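第四章 把车架上骑行台:安装、校准与第一次骑行

拆箱辛苦了!从这一章开始就是好玩的部分。做完下面的步骤,您的公路车就会稳稳地站在 Flalon 直驱骑行台上,连上 Drumwood 训练软件,准备去爬 Clirnitz 山口了。第一次安装请留出一段不被打扰的时间,后面再装就快得多。

开始之前,请确认第三章的支腿已经展开并锁定,飞轮护罩已经扣好。如果您跳过了第三章,请翻回去看一眼,支腿没有锁到位时不要上车。

4.1 选择摆放位置

1. 找一块平整、坚硬的地面。瓷砖、水泥地和实木地板都可以直接使用。长毛地毯会让支腿下陷,请先垫一块硬板。

2. 在骑行台左右两侧各留出能让您张开手臂的空间,前方留出放风扇和屏幕的位置。

3. 旋转支腿末端的调平脚,让机身上的水平气泡停在两条刻线之间。

4. 双手按住机身前后推一推。如果有晃动,逐个检查调平脚是否都已着地。

注意:瓷砖地面沾了汗会很滑。请铺上训练垫,骑完及时擦干,穿锁鞋的朋友上下车时尤其要慢一些。

4.2 安装飞轮盘

Flalon 出厂时不带飞轮盘,我们希望您装上和自己爱车完全匹配的那一片,这样变速手感才会和在路上一样顺!

1. 确认塔基规格与飞轮匹配。塔基侧面刻有规格代号,对照表见附录二。

2. 在塔基花键上薄薄涂一层润滑脂。

3. 对准最窄的那条花键槽,将飞轮片依次推入。垫片的顺序不要弄反。

4. 用飞轮锁环工具拧紧锁环,扭矩以锁环上的标注为准。没有扭力扳手的话,请车店代为完成,几分钟的事。

5. 用手转动飞轮,听一听。顺滑的“嗒嗒”声是正常的,金属刮擦声说明垫片漏装或错位,请拆下重装。

4.3 架车

1. 将后轮变速拨到最小的飞片,前面挂小盘。这样链条最松,拆轮最省力。

2. 松开后刹车夹器(碟刹车型跳过此项),拆下后轮。

3. 碟刹车型请在卡钳内塞入来令片隔块。取下后轮之后误捏刹车,活塞会顶出来,再推回去相当麻烦。

4. 选择与车架匹配的转接头。快拆车架用银色一组,桶轴车架用黑色一组,尺寸印在端面上。

5. 一手扶坐管,一手拨开后拨,让链条落在最小的飞片上,然后把勾爪对准转接头放下。

6. 穿入快拆杆或桶轴并锁紧。快拆扳手合上时应当在掌心留下压痕,松松垮垮就合上的,要打开重新调整螺母。

7. 前轮放入前轮托。前轮托有高低两面,平路训练用低面,想模拟爬坡姿势就翻过来用高面。

小提示:Engebretsen 出品的升降前叉座也能与本机配合,装上之后车头会跟着虚拟坡度抬起落下,第一次体验时很多人都会笑出声来。接线方法见第七章。

注意:请勿使用旅行中受过撞击、勾爪变形的车架。架车后如果飞轮与后拨明显不平行,请先校正尾钩。

4.4 通电与配对

1. 把电源适配器插入机身后部的圆形接口,再接墙上的插座。顺序反过来也能用,只是指示灯会多闪一轮。

2. 等指示灯由橙色变成缓慢闪烁的蓝色。

3. 打开 Drumwood,进入“设备”,点“添加骑行台”。

4. 在列表里选中您的设备,名称末尾的数字与机身铭牌一致。

5. 分别连接“功率”“踏频”和“可控阻力”。这三项请都连到骑行台上。若您另有曲柄功率计,可以在“功率”一栏改选它。

6. 最后连接心率带。戴之前把电极润湿,信号会稳定许多。

如果列表一直空白,先看看手机或旁边的码表是不是抢先连上了。关掉它们的蓝牙,十有八九就好了。

4.5 滑行校准

校准让骑行台认识自己内部的阻力,数据准了,训练才有意思。新机在首次骑行前必须做一次,之后每次搬动机器也请再做一次。

1. 先轻松骑一会儿,让机身温热起来。冷机校准的结果会偏。

2. 在 Drumwood 中点“校准”,按屏幕提示加速。

3. 进度环变绿后立即停止踩踏,双脚保持不动,让飞轮自然滑停。途中不要捏刹车,也不要变速。

4. 屏幕显示“完成”后保存。如果显示“超出范围”,继续热身片刻再试,最多重复 2 次。仍不成功请看本章末尾的排查部分。

来自测试车手的经验:Trygve Lunde 习惯在十一月室内赛季开始时,把校准、擦链条、换把带一次做完。Hanneke Coppens 则喜欢把风扇放在左前方,吹得到脸和胸口,又不会把毛巾吹跑。两种做法都值得借鉴!

4.6 第一次骑行

我们为新车主准备了一条入门路线,叫“Clirnitz 湖滨”,几乎全程平路,末尾有一个小坡让您感受阻力变化。

1. 在“路线”中选择“Clirnitz 湖滨”。

2. 将“坡度真实度”设为中间档。拉满很过瘾,但第一天先让膝盖适应一下。

3. 上车,先坐着踩,感受飞轮惯性。

4. 进入小坡时提前一档减速比,保持踏频平顺。这时您会听到电磁单元轻轻的嗡声,属正常现象。

5. 骑完后继续轻踩一会儿再下车,不要骤停。

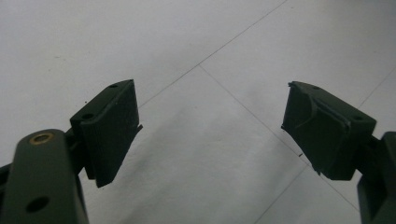
图 4-6 浅白色瓷砖地面

4.7 进阶:设定训练功率

骑过几次之后,可以试试“定功率”模式。骑行台会自动调节阻力,您只管踩,踏频快了阻力就轻,慢了就重。

1. 做一次阶梯测试,Drumwood 会据此算出您的阈值功率。我们的同事 Britt-Marie Sjöberg 第一次测出来是 162 瓦,一个冬天之后她已经能轻松跟完俱乐部的长距离骑行了。

2. 在“训练”中挑选一节课。首次建议选“甜区入门”。

3. 冲刺段请切换到“固定阻力”。定功率模式追不上瞬间的爆发,强行冲刺会感觉像踩进泥里。

4. 冲刺选手可将功率图表的上限从默认的 400 瓦改为 900 瓦,曲线就不会顶到天花板了。

注意:定功率模式下如果踏频掉得太低,阻力会越来越重,最后踩不动。遇到这种情况,停踩片刻,等阻力释放后再重新起步。

4.8 常见情况排查

指示灯常亮红色:机身过热保护。停止骑行,让机器自然冷却,不要用湿布去冷敷。

功率数值跳动:检查是否有两个软件同时在控制骑行台。退出其中一个。

校准反复失败:确认链条没有干涩,飞轮锁环没有松动,再确认电源线完全插紧。

骑行时有规律的“咔咔”声:多半来自快拆没锁紧,或者转接头没有完全推到底。请下车重新锁一遍。

变速不准:室内飞轮的位置与您的后轮可能有细微差别。微调后拨的线张力旋钮,每次拧四分之一圈,试变几档再继续。

如果以上都没有解决,请把机身铭牌上的序列号和固件版本一起发给售后,由 Corey Prendergast 和 Zuzanna Ziółkowski 负责的支持小组会回复您。附一段带声音的视频,判断起来会快很多。

固件更新的步骤见第五章。更新期间请保持通电,车可以留在台上,人先下来喝口水。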